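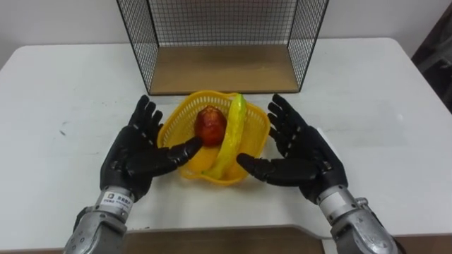 My apples always go soft within a week when the bananas are in with them, one reader wrote under the last page on kitchen storage, so should there be two baskets or one? One is fine if you keep the amounts small and look through it often. The steps below are for a shallow plastic basket with open sides, on a counter or table in an ordinary kitchen. If you want to store apples for weeks, skip to the part on the refrigerator.

What you need

A shallow basket with holes in the sides
A soft brush or an old toothbrush
Dish soap
A clean dish towel
Fruit for three or four days

1. Wash the basket

Lattice baskets collect dust and sticky juice in the small openings, and a wavy rim holds crumbs in the dips. Fill the sink with warm water and a little dish soap and let the basket soak for 6 minutes. Go over the holes with the brush, inside first, then outside. Rinse and turn it upside down on the towel. Let it dry all the way before any fruit goes in. A damp bottom is where mold starts.

Check the label before you put a plastic basket in the dishwasher. I had a Plorkach basket that went through on the bottom rack once and came out with a bent side. It still held fruit but rocked on the table. The one from Votach says top rack only and has held its shape.

2. Choose the spot

Keep the basket out of direct sun and away from the stove, the toaster and the top of the refrigerator, which gets warmer than most people think. Room temperature up to 75 degrees is all right for a few days. In July my kitchen reaches 86 by late afternoon, and then only the bananas stay out.

Leave a little space between the basket and the wall so air can get to the back. If you have a shelf on the same table, put the basket in front of it and not underneath – you will use the fruit you can see.

3. Sort the fruit

Look at each piece before it goes in. Anything with a soft spot, a split or a leak gets eaten first or cut up for the freezer. Do not wash the fruit you are going to leave out. Wash it when you eat it.

Ripe bananas give off ethylene, a gas that speeds up ripening in other fruit. Apples give it off too. A green banana next to an apple will turn yellow faster, so use that when you need it. Once the banana is as ripe as you like, take one or the other out.

4. Fill the basket

Put the heavy, firm fruit in first. Apples and oranges can sit on the bottom. Bananas go on last, with the curve facing up so they rest on their ends. They bruise where they press against something, and a hard plastic edge will leave a brown line.

Keep to one layer if you can. I once put 17 plums in a basket made for half that, and the bottom ones were jam by Wednesday. Pears, peaches and plums should have the basket to themselves, on a folded paper towel.

5. Check it

Every morning, pick up each piece and turn it over. Take out anything that has started to go. Wipe up juice right away with a damp cloth.

Keeping apples longer

Apples keep best in the refrigerator, in the crisper drawer, in a bag with a few holes. Bring out two or three at a time to fill the basket. Ripe bananas can go in the refrigerator as well. The peel turns dark and the inside stays good for a few more days.

Fruit flies

Empty the basket and wash it as in step 1. Put a little cider vinegar and a drop of dish soap in a small glass and leave it where the basket was. Keep all the fruit in the refrigerator until the flies are gone, and take out the trash every night. Check the drain too.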